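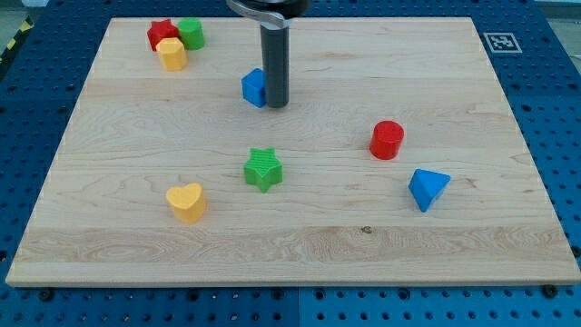
Asnakech Moges thinks you can't call a board plain until you have tilted it toward a window and walked to the other side of it. She told me this in our first interview, before I had gotten through my opening questions, and I wrote it at the top of my notes and kept coming back to it for the rest of the project. So I'm going to start the results with it too.

4. What people mean by "plain"

4.1 The word itself

I went into the interviews expecting "plain" to be the easy word. My pilot notes were full of trickier ones (figured, lively, busy, quiet, and a whole family of words borrowed from food), and I figured "plain" would be the one everybody agreed on, the background against which the fancy words made sense. I was wrong about that. Of all the words in the study, it got the longest answers and the most backtracking. People would say it, stop, and take it back.

I should say again who was talking. The 53 speakers were hobby woodworkers and small-shop furniture makers in Trirkano and Brestside, and all of them buy hardwood for themselves at least now and then. I asked them to describe boards, first from memory and then with a board on the bench between us. Most of the interviews took place in September, in garages with the door up, and that matters more than I thought it would when I planned the thing (see 4.3 on light).

The first pattern is simple. When speakers described a board from memory, "plain" was nearly always about the species. Maple was plain. Birch was plain. Walnut was never plain, even when the speaker went on to tell me about a walnut board they had found boring. When they had a board in front of them, the word changed jobs and turned into a comment on that one piece of wood, and now maple could be anything. One man in Brestside had told me maple was "plain all the way through," and a few minutes later he was running his thumb along a streak and calling it "kind of wild, for maple." I read that back to him. He laughed and said both were true, and I think he's right!

4.2 Lines, clouds, and mess

Once you get people past "plain," they start sorting what they see. I had my own categories ready, taken from the grading guides, and I dropped them after the first week because the speakers had better ones. They talked about lines, they talked about clouds, and they talked about mess.

Lines were anything you could follow with a finger. A line could be straight or wavy, faint or strong, and speakers were very particular about which. Figure 2 is a fair example of what they'd put here, a pale maple board whose grain shows up as wavy tan lines you can see without hunting for them. "Wavy" was a friendly word in almost every interview. "Wandering" was less friendly, and "wandered off" was a complaint, usually about a board that had been bought for a table leg.

Clouds were soft changes in color with no edge to them. Honey, cream, butter, toast and tea all came up here, and I never once prompted for food. My guess (and it's only a guess) is that color words for pale wood are so thin in everyday English that people grab whatever is nearby and the right shade. "White" was rejected outright by several speakers, one of whom told me it was a word for paint. "Blond" was accepted by the older speakers and made the younger ones wince.

Mess is where the knots went. The surface in Figure 1, with swirling knots toward the left and cream and honey tones across the rest, would get a split verdict from this group. Speakers who build furniture to sell tended to talk about knots as something to cut around. Speakers who build for themselves talked about them as something to place, and they had strong feelings about where. A retired speaker in Trirkano spent a good part of his interview on the knot in his kitchen table, which he had put at his own seat on purpose — he didn't want guests resting their soup on it.
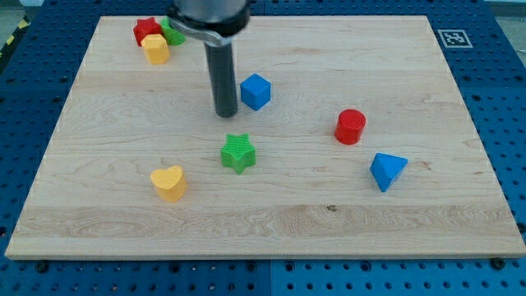 None of these three kinds was tied to price in the way I'd assumed. The yard most of my speakers use, Bach, sorts its maple by clear face and charges for it, and you'd think the yard's labels would leak into how customers talk. They mostly don't. Speakers used the yard's terms when telling me what they paid and then switched, often in the middle of a sentence, to lines and clouds when telling me what they had brought home. I had one speaker say the board was "the expensive kind, the clear, and it had this lovely mess down at one end," and he saw no trouble with that at all.

4.3 Light, and changing your mind

Back to the window. I had set up the board task so that everyone would see their board lying flat, facing them, in whatever light the room had. I thought that was a sensible way to keep things even. Then I watched speaker after speaker ignore me, pick the board up, and tip it. By the second week I'd stopped asking them to leave it flat, and I'm glad, because the best talk in the recordings comes right after the tip.

What happens there is that people revise. A speaker who had said "plain" would say "oh," and then start over with a different word. Two speakers asked me to erase what they had said before. I didn't, and they were gracious about it. The revisions nearly always went in one direction, from less going on to more going on, and I can only think of a single case where someone tilted a board and decided it was duller than they'd first said.

This gives me a problem with the earlier literature on material description, where the speaker usually gets one look and one answer. If I had scored first answers only, I'd have reported that these woodworkers find pale hardwood plain, full stop. Scoring last answers, I'd report that they hardly ever do. Both of those would be accurate summaries of something, and I'd rather keep the pair of them and look at the distance in between. I've done that in the tables for section 5, where each description is listed as a first wording and a final wording.

4.4 Glue-ups, a small complication

There's one more thing I need to deal with before the tables. Plenty of wide boards are made of narrower planks glued edge to edge, and you can sometimes tell from a band that's a shade lighter or darker than its neighbors. Figure 1 has one of those, a slightly lighter band in the lower third. I hadn't planned for glue-ups, and when speakers ran into one they didn't agree on what they were describing. Was it a board? Was it several?

Six speakers refused to give a single description and went plank by plank. The rest described the whole surface and added the band as a remark at the end, often with "but" in front of it. Moges did something I haven't seen anywhere else in the recordings. She described the join first, said it was a good one, and then talked about the two sides as though they were neighbors who got along. I've coded hers as a whole-surface description, though I went back and forth on it, and a second coder in Brutside put it with the plank-by-plank group. We left the disagreement in the data, and it's marked in the coding sheet with both of our initials.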